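4.2 Flaky tests and the machines they run on

When we first sat down with the nightly logs from the Rero suite, we expected (a bit hopefully, I admit) that most of the intermittent failures would trace back to careless test code. Of the 3,700 test methods, 43 changed their verdict at least once over 50 identical runs, and we read through every one of them by hand. Most waited on a timer or shared a temporary file with a neighbor — old friends to anyone who has kept a large suite alive. 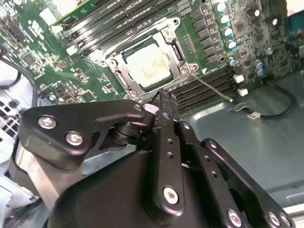 Figure 2. CPU socket and processor on a motherboard in its case.

We then repeated the whole exercise with the test order shuffled, following the procedure Steiner and Haslinger set out for Astova, and kept the seed alongside each result so that any failure could be replayed later. It made for slow going, but it gave us a much kinder starting point for the repairs described in Section 5.

Shares: 2 | Comments: 0
Contact: Rahel Baumgartner | Back to top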